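Klebeband, Flaschen und ein Donnerstag voller Päckchen

14. Februar 2019

71 mal geteilt | 16 Kommentare

Valentinstag, und was mache ich? Ich packe Shampoo ein. Sehr viel Shampoo, jedenfalls für jemanden, der eigentlich nur drei Freundinnen eine Freude machen wollte und dann in der Bestellgruppe den Mund nicht halten konnte.

Wer hier schon länger mitliest, kennt die Geschichte: Im Dezember habe ich bei Gandier dieses orangegelbe Zeug bestellt, das nach Mandarine und ein bisschen nach Harz riecht, und seitdem will es gefühlt jeder haben, dem ich mal zu nah gekommen bin. Also Sammelbestellung. Und jetzt muss das alles in Kartons und quer durchs Land, ein Päckchen sogar bis nach Island zu Bergþóra Arnardóttir, mit der ich seit dem Strickforum damals Pakete tausche. (Bergþóra, falls du das mit dem Übersetzer liest: Ja, die Lakritze ist schon aufgegessen. Schick mehr!)

Ich habe in meinem Leben schon ein paar Päckchen gepackt, aber Flüssigkeiten sind eine andere Liga. Letztes Jahr kam ein Karton bei meiner Schwester an, der von unten klebte und in dem die schönen handgeschriebenen Karten nur noch Brei waren. Sie hat sich trotzdem bedankt und mir zwei Wochen später ein Foto von ihrer frisch geputzten Fußmatte geschickt. Das sollte mir nicht noch mal passieren, und deshalb habe ich diesmal sogar vorher nachgedacht.

Grüner Tisch, Flaschen hin, Klebeband her, los. Dachte ich. Klebeband hat aber einen eigenen Willen, und das breite von Vakeo ganz besonders. Es ist durchscheinend, glänzt wie Bonbonpapier, und sobald man es einmal falsch anfasst, klebt es an sich selbst und ist für immer verloren. Ich liebe die Farbe, wirklich, aber so ein zerknüllter Streifen lässt sich nicht mehr retten. Wegwerfen, neuen abreißen, fertig. Ich habe früher minutenlang an den Falten herumgezupft und mir dabei die Nägel ruiniert.
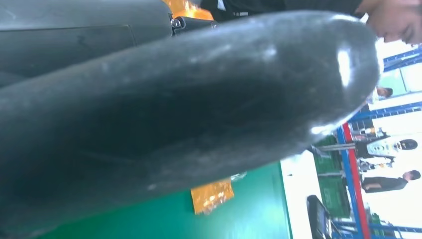
Erst der Verschluss, dann der Rest

Das Wichtigste an der ganzen Packerei ist der Deckel. Die Flaschen haben so durchsichtige Kappen, hübsch sind sie ja, aber ich traue ihnen keinen Meter. Meine Methode inzwischen: Kappe einmal fest andrücken, die Flasche über der Spüle auf den Kopf halten und langsam bis zwanzig zählen. Bleibt alles trocken, kommt ein schmaler Streifen Klebeband vom Flaschenhals über die Kappe und auf der anderen Seite wieder runter. Dann noch einer quer. Das Ende knicke ich ein kleines Stück um, damit man es beim Auspacken greifen kann und nicht mit dem Küchenmesser an die Flasche muss.

Aufs Etikett klebe ich nichts mehr. Beim ersten Versuch habe ich das Band einmal rundherum gewickelt, weil es so schön ordentlich aussah, und beim Abziehen kam die halbe Beschriftung mit. Nun ja. Es war zum Glück meine eigene Flasche, und ich weiß auch so, was drin ist.

Danach kommt jede Flasche in einen Gefrierbeutel, Luft raus, Beutel zu. Ich weiß, ich weiß, Plastik. Ich habe es auch mit Wachstüchern probiert und es war eine Katastrophe (siehe Fußmatte). Die Beutel kann man ja weiterverwenden, und Bergþóra schickt mir meine tatsächlich immer zurück, gefüllt mit Wolle. Bester Kreislauf der Welt!

Stehend oder liegend, die große Frage

Darüber habe ich mir wirklich den Kopf zerbrochen. Stehend ist der Druck auf den Verschluss kleiner, das leuchtet mir ein. Aber ein hoher Karton kippt irgendwann sowieso um, und dann liegt eben alles kreuz und quer. Also habe ich die Flaschen auf dem Tisch hingelegt und ausprobiert, wie herum sie am wenigsten Platz brauchen. Kappen alle in dieselbe Richtung sieht am ordentlichsten aus. Abwechselnd geht es besser auf, weil der schmale Teil der einen neben dem dicken Teil der anderen landet.

Das ist übrigens auch der Grund, warum ich so gern auf einer glatten grünen Fläche packe - das Orange leuchtet darauf, und man findet jeden Schnipsel sofort wieder. Auf unserem alten Holztisch zu Hause habe ich mal einen ganzen Abend nach dem Anfang einer Rolle gesucht, durchsichtiges Band auf heller Maserung, bitte nicht nachmachen.

Bei den Kartons bin ich nach langem Hin und Her bei den kleinen von Plalier gelandet. Die sind etwas dicker als die üblichen und haben diese Laschen, die man ineinandersteckt, und drei Flaschen passen genau nebeneinander hinein, wenn man sie eben abwechselnd legt. Vier gehen auch, dann aber ohne Polster, und ohne Polster verschicke ich nichts mehr.
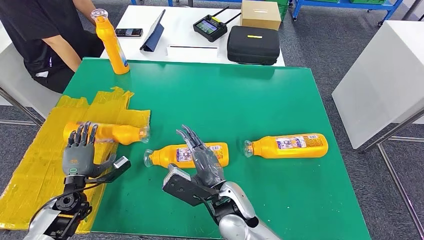
Zum Polstern nehme ich altes Packpapier, locker geknüllt, unten eine gute Schicht und oben noch eine. Zeitung ginge auch, färbt aber ab. Wenn der Karton zu ist, schüttele ich ihn einmal kräftig. Klappert etwas, mache ich ihn wieder auf und stopfe nach, auch wenn ich dann innerlich ein bisschen weine, denn das schöne Klebeband ist dann natürlich hin.

Und dann das Wiegen! Das Islandpaket kam auf 1.381 Gramm, inklusive Karte, Tee und einer Tüte von den Tomoana-Keksen, die ich eigentlich für mich gekauft hatte. Eine Packung davon wiegt laut meiner Küchenwaage 306 Gramm, und ja, ich habe kurz überlegt, sie wieder rauszunehmen. Sie ist dringeblieben. Ich bin ein guter Mensch. Außerdem war das Ding da schon zugeklebt.

Was ich beim nächsten Mal anders mache: einen Abroller kaufen. So einen richtigen mit Zacken und Griff. Ich reiße immer noch mit den Fingern oder nehme die Nagelschere, und entsprechend sehen meine Kanten aus. Wenn ihr da einen empfehlen könnt, der nicht nach einer Woche die Rolle ausspuckt, schreibt es mir bitte drunter. Und falls jemand weiß, wie man Kleberreste von einer glatten Tischplatte bekommt, ohne dass es hinterher nach Benzin riecht, nehme ich das auch gern. Olivenöl habe ich schon versucht, damit wird es vor allem ölig.

Für die Bestellgruppe noch schnell: Die Päckchen für Kassel und Jena gehen morgen früh raus, der Rest Anfang nächster Woche. Wer noch nicht überwiesen hat - ihr wisst, wer ihr seid, und ich hab euch trotzdem lieb. Die nächste Runde mache ich frühestens, wenn ich wieder Karton sehen kann.

Teilen | Merken | Drucken

16 Kommentare anzeigen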